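Lokham Residents' Services
Newsletter, November

Print this page | E-mail this page

Linen and laundry: changes to the weekly collection

Residents of Clalten House and Illcombe Court will receive new arrangements for the collection and return of household linen from the first Monday of the month. The Housekeeping Office handles up to 2,000 items in a normal week, and the present system of mixed bags has led to delays in sorting and to a number of small items being returned to the wrong flat.

Under the new arrangements, each flat will be issued with two cloth bags. The larger is intended for sheets, pillowcases and bath towels. The smaller is for cloths, napkins, face flannels and tea towels. Bags should be left outside the door of the flat by 8 a.m. and will be returned on the following afternoon. Residents who require an additional bag may obtain one from the Housekeeping Office without charge.

Small items continue to present the greatest difficulty. They are easily caught up inside larger pieces, and coloured cloths in particular have been known to mark white sheets when washed together. Residents are therefore asked to shake out each cloth before placing it in the bag and to keep strong colours — reds, oranges and dark blues — apart from white linen. Items need not be folded before collection.

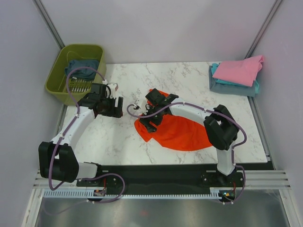 An orange-red cloth on the worktop, with a basket behind.

Each small item is opened out flat and checked for its label before it is folded. Cloths are folded in half twice and stacked by flat number. Any item found without a label will be held for 30 days on the shelf beside the linen room door, where it may be claimed at any time during office hours. Items that remain unclaimed after that period will be passed to the Jaidee household store.

Iron-on labels are available in packets of 50 and may be ordered through the Housekeeping Office. Residents who find it hard to attach labels are invited to hand in their linen, with the labels, at the office counter. The work will normally be completed within 20 days. Labels sewn on under the previous arrangements remain valid and need not be replaced.

Samran Prasertsri has been appointed Linen Supervisor and will oversee collections at both buildings. Questions about lost or damaged items should be addressed to him in the first instance. Paweena Boonchu remains responsible for the issue of bags and for all matters concerning charges, which are unchanged.

The linen room will be closed to callers on the morning of the first collection and will reopen at 1 p.m.

Contact the Housekeeping Office | Copyright Lokham Residents' Services | Back to top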